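ままごとコーナー 遊具・備品 安全点検表(12月分)とコメント

施設名:ビフスカ児童室 ウェルンデール分室
点検者:Dorota Walczak
点検日:金曜日、開室前
対象:ままごと用の台、台の上で使う調理遊具、食材の遊具、収納棚、床まわり

判定の記号
○ 異常なし
△ 使用できるが経過を見る、または手入れが必要
× 使用中止
判定が△と×のものは、必ずコメント欄に内容を書く。

1 台と床

1-1 台の天板に割れ、めくれ、ささくれがない ○
1-2 天板の縁と角に手を当てて引っかかりがない ○
1-3 脚のねじにゆるみがない △
コメント:窓側の脚1か所を増し締めした。先月も同じところを締めている。次もゆるむようならねじを替える。
1-4 台を押してもがたつかない ○
1-5 天板の汚れ、べたつきがない ○
コメント:水拭きのあと乾拭き。シールの糊が残っていたので取った。
1-6 台の周囲の床に物が落ちていない ○
1-7 台のまわりの通路が80cm以上ある ○
コメント:絵本の棚を寄せてから測り直した。椅子を引いたままだと足りなくなるので、閉室時に椅子を入れること。
1-8 床のマットの端が浮いていない △
コメント:入口側の角が少し浮く。両面テープで留めたが、貼り替えの予定を入れておく。

2 調理遊具(鍋、皿、ボウル、水切りかごなど)

2-1 ひび、欠けがない ○
2-2 縁を指でなぞって鋭いところがない ○
2-3 鍋の取っ手がぐらつかない ○
コメント:取っ手を持って左右に動かして確認した。付け根に汚れがたまりやすい。綿棒で取る。
2-4 水切りかごの穴のまわりに割れがない ○
コメント:穴に粘土が詰まっていた。竹串は穴を傷めるのでブラシを使う。子どもの指が抜けなくなるような穴の大きさではないことも確認済み。
2-5 皿の表面に深い傷がない △
コメント:予備の平皿に細かい傷が増えた。ざらつきはまだない。来月も見る。
2-6 塗装や印刷のはがれがない ○
2-7 本物の食器や調理器具が混ざっていない ×
コメント:金属のフォークが1本、棚の引き出しに入っていた。職員用の給湯室のものと思われる。引き上げて戻した。閉室時の片付けで引き出しの中まで見ること。

3 食材の遊具(果物、野菜、パンなど)

3-1 小さな部品が取れていない ○
3-2 3歳未満の子が使う時間帯に、誤飲の確認用の筒に入る大きさのものを出していない ○
コメント:いちごは筒に通して確認する。入るものは上の段の箱に移し、午前の部では出さない。
3-3 継ぎ目が開いていない △
コメント:パンの継ぎ目に爪が入る。接着はせず、いったん箱から抜いた。Borkowskaに交換を頼む。
3-4 皮や葉など、薄く出た部分に裂けがない ○
コメント:バナナの皮は開いた形のまま引っ張られるので、付け根をよく見る。軽く曲げて白くならなければ可とする。
3-5 輪切りの遊具の縁に欠けがない ○
3-6 かじった跡がない △
コメント:とうもろこしに歯の跡が2か所。表面がはがれるほどではない。洗って戻した。
3-7 におい、べたつき、かびがない ○

4 洗浄と乾燥

4-1 洗えるものは週に一度、中性洗剤で洗っている ○
4-2 すすぎのあと、洗剤のぬめりが残っていない ○
4-3 中が空洞のものに水が残っていない △
コメント:振って音がするものが1点あった。口を下にして一晩置き、翌日もう一度振る。音が残れば処分する。
4-4 布製のものは別に洗っている ○
4-5 完全に乾いてから収納している ○
コメント:冬は乾きが遅い。かごに重ねず、タオルの上に離して並べる。

5 収納と数の照合

5-1 棚が壁に固定されている ○
5-2 棚の上に重いものを置いていない ○
5-3 引き出しに指をはさむすき間がない ○
5-4 台帳の点数と現物が合っている △
コメント:台帳は74点。棚と洗い場を合わせて2点足りない。ソファの下は見たがなかった。
5-5 箱の写真ラベルが中身と合っている ○

6 出し方と片付け方

6-1 一度に台に出す数を決めている ○
コメント:11点までとする。多いと床に落ち、踏んで転ぶことがある。
6-2 大きいものと小さいものを別の箱に入れている ○
6-3 丸いものは器に入れて出している △
コメント:いちごが器から出て、台にじかに置かれることが多い。転がって落ちるので、ボウルか皿に入れてから渡す。

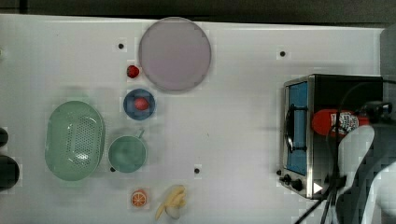 Stadachです。丸いものを器に入れる件、午後の部ではボウル一つだと取り合いになります。浅い皿も一緒に出して、どちらに入れてもよいことにしたいのですが、点検の判定としては問題ないでしょうか。あと、数が足りない2点のうち1点は、遊戯室の積み木の箱に入っていた玉ねぎだと思います。洗い場のかごに入れておきました。

回答(Walczak):皿でもかまわない。縁が少し立っているものにする。6-3の文を「ボウルまたは縁のある皿」に直しておく。玉ねぎは台帳と照合した。不足は残り1点。

処置のまとめ

使用中止:パンの遊具(3-3)
撤去:金属のフォーク(2-7)
経過を見る:台の脚のねじ、予備の平皿、とうもろこし
手配:マットの貼り替え、パンの交換
捜索中:台帳との差1点

次回は脚のねじから先に見る。交換品が届いたら、出す前に3-1から3-5までを点検し、台帳に書き足すこと。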